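Reading Notes, 4/28/25

Two fantasy novels this time, both first volumes, both borrowed from the club shelf.

The Salt Ledger, by Casimiro Barroso

Barroso's debut runs to 600 pages and could have lost a hundred of them. The story follows Jirine, a clerk in the port city of Fetholm, who finds that the harbor accounts have been recording debts owed to the dead. The magic is tied to bookkeeping, and the rules are laid out early and kept to. I liked that.
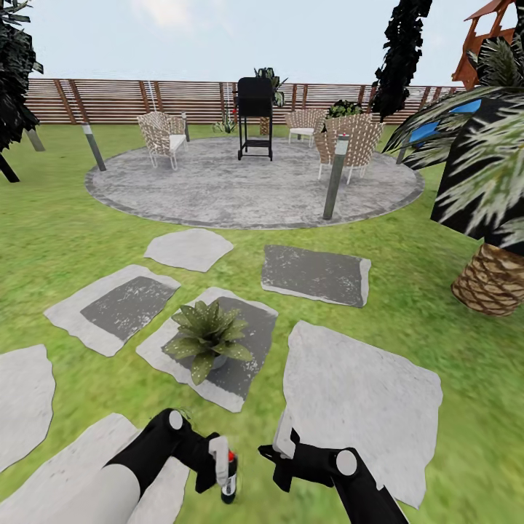 The middle third drags. Jirine spends 16 chapters on a ship, and most of what happens there is repeated in letters she sends home. Once she is back in Fetholm the pace picks up, and the ending leaves plenty open for the second book – due in January, according to the back cover.

Julián Moya read it before I did and gave up at chapter 39. I told him to go back and finish, as the best scene in the book is in chapter 41.

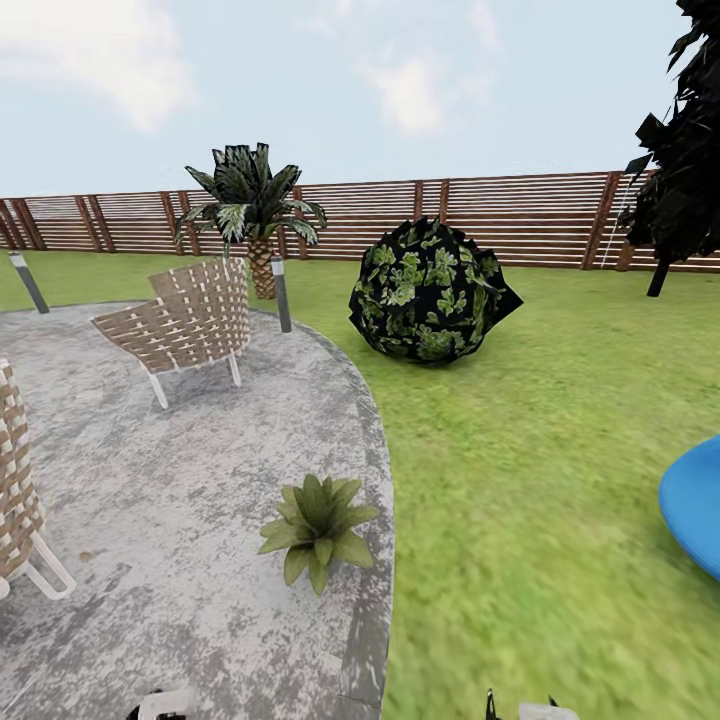 Wimia, by Adoración Ibarra

A much shorter book, sold as young adult but fine for anyone. Wimia is a walled town where each child is given a second name at age 4 and forbidden to say it aloud. The narrator says hers on the first page. Ibarra writes short, clean sentences and doesn't stop to explain the town's history, so the opening takes some patience.

I'd have liked more of the brother, who disappears halfway through and is hardly mentioned again. Ezequiel Campos has the club copy until the next meeting, and Rigoberto Zapata is after him on the list.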